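Most rural and small-town fire departments take new recruits two or three times a year, and the paperwork is the part that slows people down. The steps below follow the process used in the Warnilar fire district, which covers Warnilar, Fatton and the farms along Doherty Road. Other districts use different forms, but the order is much the same.

## Before you apply

You need to be 18, hold a valid driver's license, and live or work close enough to a station to answer a page. In Warnilar that means a drive of 9 minutes or less, measured at normal speed with no lights. The two stations are in Warnilar and Fatton. If you live between them, pick the one you can reach at 3 a.m. in January, when Doherty Road may not be plowed yet.

Talk to your employer early. Some will let you leave for daytime calls and some won't. Either answer is fine, but the application asks, and the chief will want it in writing.

## Step 1: Get the packet

Pick up a packet at either station on a training night, between 7 and 9 p.m. It contains:

- the application form
- a medical clearance form
- a consent form for a driving record check
- a consent form for a criminal record check
- the station's call response policy

Start the record checks first. They take the longest, and the application can't go forward until both are back. If you have lived in another state in the last few years, expect a second request for that state's driving record.

## Step 2: See your doctor

The medical form has to be filled in by a doctor, nurse practitioner or physician assistant. Take the whole form, including the task list on the back page. It describes the work — climbing ladders, wearing a breathing apparatus, dragging hose — and the clinic needs it to sign off. Ask for a copy of the signed page and keep it at home.

If you wear glasses, mention it on the form. You will be fitted for an insert that goes inside the mask.

## Step 3: Attend two training nights

You come as an observer. Wear long pants and closed shoes. You won't be given gear, and you won't go on calls, even if one comes in while you are there. Sign the attendance sheet both times, or the visit doesn't count.

Use these nights to ask about call volume. The district answered 132 calls last year, and most of them were medical calls and vehicle accidents. Structure fires were a small part of it.

## Step 4: Set up for night calls at home

Once you are accepted you'll be issued a pager. Charge it in the same place every night, away from the bed, so you have to stand up to reach it. Put your keys, wallet and a flashlight beside it.

Lay out one set of clothes before you go to sleep. Cotton or wool is best under turnout gear. Fleece and other synthetics can melt against the skin under high heat, so keep those for the drive and take them off before you gear up. 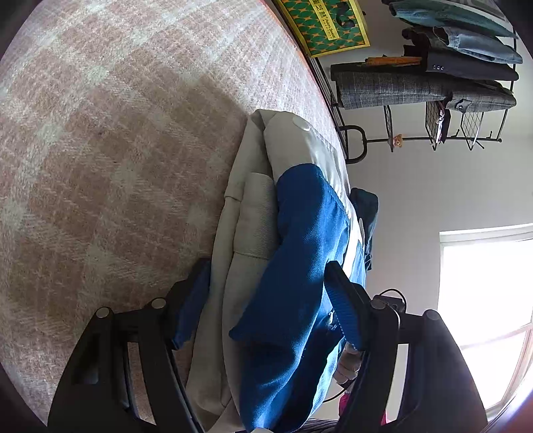

Himia writes that the clothing advice should go further. At the Fatton station, recruits are told to keep a spare pair of wool socks and a cotton T-shirt in the truck all year, and Himia has used them more often in summer than in winter, mostly after grass fires.

That works well, and a sealed bag will keep them dry. Check the bag when you change your clocks.

## Step 5: Probation

Probation lasts a full year. In that time you complete 42 hours of basic instruction, split between the classroom and the yard behind the Warnilar station. You need to pass the written test and the practical. You get 2 attempts at each.

Probationary members ride in the rear seats and stay outside on structure calls. Typical jobs are:

1. Catching the hydrant or setting up the portable tank
2. Changing air bottles
3. Running lights and the generator
4. Keeping the time log at the command post
5. Rolling hose and washing it back at the station

Write down each call you attend, with the date, the time you were paged and the job you did. The station keeps its own record, but the two don't always match, and your log settles the question at review time.

## If you can't finish

People move, change shifts or have a baby in the middle of probation. Tell the chief as soon as you know. A leave of up to six months can be added to the end of the year without repeating the classroom hours. Past six months, the written test has to be taken again. Return the pager and gear during any leave longer than 30 days — they go to whoever is next on the list.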